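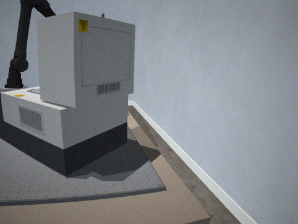

My sister-in-law's bread maker came with a manual of 188 pages, six of them about bread. The rest were warnings. I was told not to bathe with it, not to stand on it, and not to let it near curtains, which rather limits a kitchen. I have come to think that warnings work best when they are rare. A big white laboratory machine gets by with a small yellow triangle near the corner of its upper box, and I take that triangle seriously. Put 200 of them on and I would start looking for the biscuits.

Beverley Rakena, who taught me chemistry, gave one warning a year, usually in April, and we all still have our eyebrows. My ladder has eleven stickers. I have read none of them, and I climb it in slippers.

The makers will say they are only protecting us - from them, or them from us, I forget which. Fine. But pick the one thing that will really hurt me and print it large. The bread maker, by the way, has a lid that gets hot enough to take the skin off your thumb. Page 143, under Cleaning.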